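Not convinced by the new planner

Camton pushed the new version of Plodov on Monday and I've now given it a fair run on the brush task. The release notes say it "understands contact". I have my doubts. 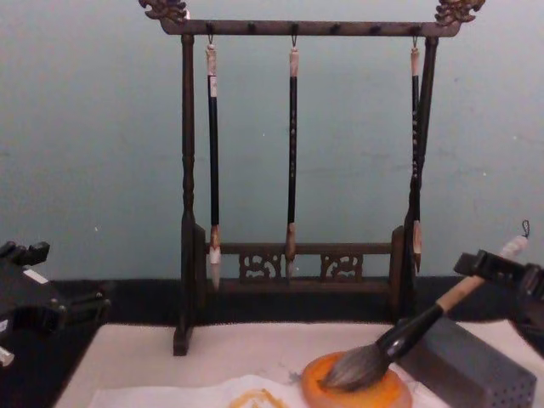

What it means in practice is that the planner no longer treats the bristles as a solid lump. The old one did, so you had to lie to it about the length of the brush and hope the lie held at every angle. Now there's a soft zone at the tip with a stiffness setting, and the controller is allowed to push into it. Fine. I like that. I spent most of July fiddling with the false length and I won't miss it.

But a brush isn't a spring. Press it down and the hairs spread, and they stay spread until something pulls them back into a point. The model has no memory of that. It plans each stroke as if the tip were fresh, so the first mark in a plan is about where you asked for it and the later ones wander. I logged 275 strokes over the week and threw out 35 because the tracker lost the tip altogether. On the rest, the drift is plain to see in the plots, and always towards whichever side was pressed last.

I raised this on the Nallunlow forum and was told to turn on replanning. I had it on. Replanning from a bad estimate gives you the same bad answer more often, and at up to 9 times a second it also fills the log with warnings. One short run left me 931 lines to read, nearly all of them the same message about a joint limit we were nowhere near.

The perception side is better than I expected, I'll give them that. Dark handles used to vanish on the old depth filter and mostly they don't any more. Someone should still explain why the colour mask resets each time you reload the config. It's in the Marchand fork too, so I assume it was copied across without anybody looking.

For now I've kept the new contact settings and gone back to the old stroke planner, with a small script in between that shifts the target after each press. It's ugly and it has one number in it that I found by guessing. I'll try the next release when they fix the joint limit message, and I'm leaving the script in until then.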